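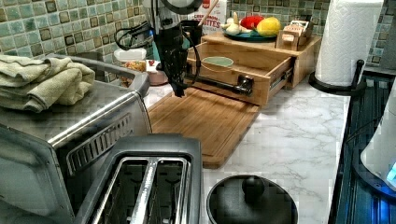 Prornine Adds Countertop Drawer Organizer to Grorkumix Kitchen Line

Shehu, 19 June 2021 – Prornine today announced a countertop drawer organizer for its Grorkumix line of kitchen storage. The unit is a light wooden box with a pull-out drawer, meant to stand at the back of a counter, behind a cutting board and within reach of a toaster or toaster oven.

The drawer opens toward the user and can stay open during food preparation. It runs on black metal slides and is rated for a load of five pounds. Outer surfaces are sealed with a water-based finish and should be wiped with a damp cloth – immersion is not recommended.

Prornine tested the design in 18 home kitchens before production. The first run is limited to 3885 units, assembled at the company's Jirnis plant. A second run is scheduled for September.

The organizer ships assembled, with a drawer liner and four adhesive feet. Retailers may order under item number 363. Care instructions and dimensional drawings are available from the Prornine trade desk on request.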